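# What holds a long-wear foundation in place

*November 2018*

Long-wear foundations are sold on hours, but the number on the box says little about how the product works. Most share the same basic build: pigment, a film-former, and a carrier that evaporates once the product is on the skin. What remains is a thin, flexible layer that resists sebum and light rubbing.

The carrier is usually a volatile silicone or a light hydrocarbon. It sets the working time. Asix, a fluid in a pump bottle, can be moved for a minute or so before it grips. Kiltine, which comes in a tube, sets faster and shows a hard edge if it is blended late.

"People apply a second coat while the first is still drying," says Binta Aliyu, a formulation chemist at Nnaji. "The solvent in the new coat lifts the old one, and you get patches."

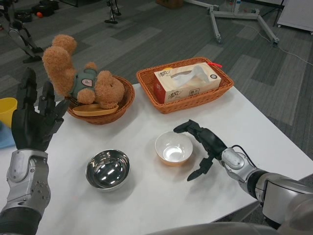

*The steel bowl on the white table.*

Film-formers differ more than carriers do. Silicone resins resist water well but can feel tight by the afternoon. Acrylic polymers bend more easily and come off with less effort, though they cope less well with oil. Flivach blends the two and claims 12 hours of wear. Nnaji makes the same claim for its own fluid, which uses resin alone.

Claims of this kind normally rest on a panel. Wearers are graded after application and again at the end of the period, under fixed lighting. Oluwaseun Effiong, who runs wear panels, scores colour shift, creasing and transfer on separate scales of 10. A foundation can do well on transfer and still darken, as sebum wets the pigment and changes how it reflects light.

Preparation affects the result. A rich moisturiser left on the surface weakens the bond between film and skin. Effiong asks her panel to blot before applying and to use no more than 2 pumps for the whole face.

Removal needs an oil or a balm, massaged in dry, then rinsed with a mild cleanser. Micellar water alone tends to leave resin around the nose and hairline.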